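Durklow repair scheme to move into old library annexe

A scheme that collects unwanted office computers and passes them on to households in Durklow is to move into the former library annexe on Zistham Road, after councillors agreed a lease at the town hall.

The lease runs for 4 years at a reduced rent, with a review at the halfway point. Cevari Reuse, the charity that runs the scheme, expects to be open at the new address by May.

The charity has worked out of two units behind the bus depot since it started. One of the units is due to be pulled down to make way for a turning area, and the other has no step-free entrance. A report to the council said people using wheelchairs or pushchairs had been collecting their machines from the car park.

According to the same report, 3646 computers have gone through the scheme so far. Most came from offices, schools and surgeries that were replacing their equipment. Those that can be used again are cleared of data, cleaned and given a fresh operating system. The rest are taken apart for spares, and what is left goes to a licensed recycler.

Households are referred by schools, housing officers and the advice centre in the market hall. There is no charge for the computer, but people are asked to bring proof of address and to sign a form saying it will not be sold within a year. A keyboard and a mouse are included. Monitors are given out when there are any in stock, and the charity says these are always the first thing to run out.
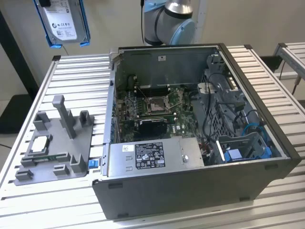
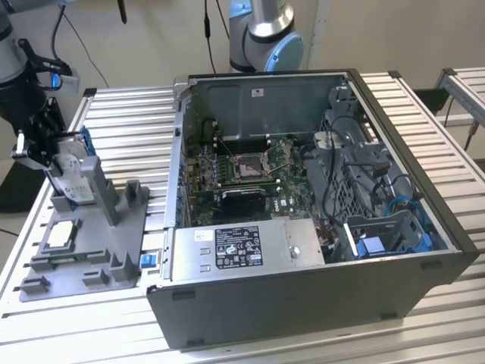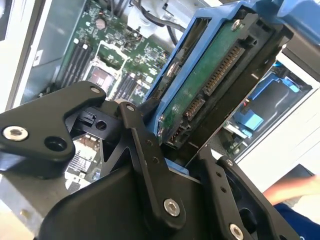 Reader comment from Arancibia: Good news about the annexe but I would like to know what is happening about parking. There are 6 spaces at the front and the dental practice uses most of them by nine in the morning. If people are going to be dropping off old computers by the bootload they will end up stopping on the double yellows, as they did when the library was there. Could the council not open the yard at the back?

The council's report says the rear yard belongs to the annexe and can be used for deliveries, but the gate is too narrow for vans and would need to be widened. The cost would fall to the charity under the terms of the lease. A planning application has not yet been made.

Until that is settled, firms with a large number of machines to give away are asked to book a collection. Members of the public can bring in single items during opening hours.

The annexe has been shut since the main library moved to the high street. It was used for a short time as a store for election equipment, and there were plans to turn it into flats, which were dropped after a survey found problems with the roof. Repairs to the roof were finished last autumn and paid for from the council's buildings budget.

Councillors were asked to choose between three bids for the building. The other two were for a children's soft play centre and a furniture showroom. Officers recommended the charity's bid on the grounds that it needed the least change to the inside of the building. The showroom had offered a higher rent. Some councillors said the town could not afford to turn that money down, and the vote was closer than expected.

Conditions attached to the lease include a limit on opening hours, with no deliveries before 8am, and a ban on keeping scrap outdoors. The charity must also set aside one room for public use. It plans to run basic computer sessions there in the mornings, covering email, online forms and how to spot a scam message. The waiting list for the sessions at the present site stands at 41.

The charity will go on taking laptops and desktop computers at the depot units until the move. It cannot accept printers, televisions or anything with a cracked screen. Batteries should be taken to the household waste site.

Anyone already waiting for a computer does not need to apply again. Letters giving the new collection address will be sent out before the depot units close.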